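Sunday Morning Service on the Red Arm

2022-09-11

I had promised myself I would write this up the last time I stripped the gripper down, and then I didn't, and so I spent half of this morning working out from scratch which side the short screws go on. You would think I'd learn! Anyway, pour yourself something, because I do go on a bit.

The arm is the printed one I built from the Vullance plans, with a few Dasitz parts where the plans and I disagreed. It gets a proper going-over every 40 hours of running, and I keep the tally in a notebook that lives next to the power supply (when I remember to put it back).

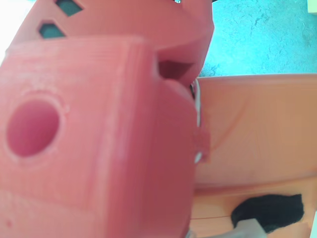 Screws come first, before anything is powered. I go over every fastener on the gripper with a hand driver, never the electric one, and stop the moment I feel it bite. Printed plastic is forgiving right up until it isn't. While I'm in there I run a fingernail along the layer lines on the big red block, and all the way around the rim of the round hole, feeling for anything that catches. A hairline crack is much easier to feel than to see. I had one open up last October, and I'd looked straight at it for weeks.

Next is the wiring. With the power off I move the joint slowly through its full travel by hand and watch what the cables do. They need enough slack to follow along without pulling at the connectors, and not so much that a loop can get itself pinched. I like to do this twice, once in each direction, and then have a gentle tug at each plug.

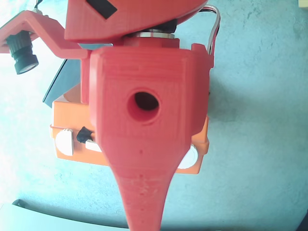
The bearing only wants a wipe with a dry cloth. I used to put grease on it, lots of grease, and all I got for my trouble was a ring of gray fluff that took an evening to pick out. If it feels gritty when you turn it, take it out and look. If it feels smooth, leave it be and go on to the camera.

The camera mount is the fussiest bit of the whole machine. It's a thin arm and it will creep out of line if you so much as lean a sleeve on it, and then everything the arm thinks it knows about where things are is off by a little. I snug the screws down, give it a few minutes to settle, and run the Adams calibration routine. Today it took 2 passes to come good, and I was pleased with that, having once done 11 in a row before noticing I'd left a thumbprint on the lens.

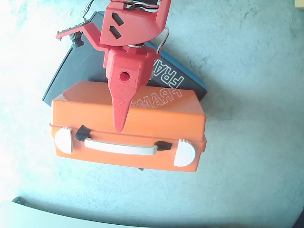 Then comes the part I enjoy, when I get to bring it down over real things and see how it behaves. I keep the speed very low and one hand on the stop button. What I'm after is a smooth approach with no shiver as it slows. If there is a shiver, I go back to the screws before I touch a single setting. I spent most of a winter tuning numbers to cure a wobble that was a loose nut, and I'd like to save you the bother.

I also try it on a mix of shapes and materials. Hard things with square sides flatter any gripper. Cloth is where you find out how the fingers are really getting on, so I always have some to hand, along with something with a handle or a hook to it.

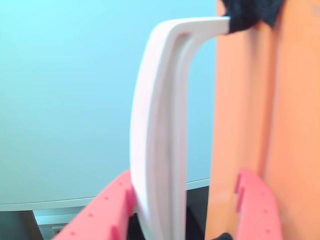 Worn fingertips are the thing I put off replacing, every single time. The trick is to print the next set before you need it. Mine are to a pattern somebody posted on the Wisanham forum, and I still think it's the nicest one going. Check both sides against each other when you fit them, and swap them as a pair even if only one looks tired.

The whole business took me over 2 hours, with a stop for toast. The short screws go on the camera side, by the way. I've written it on the inside cover of the notebook now, in marker.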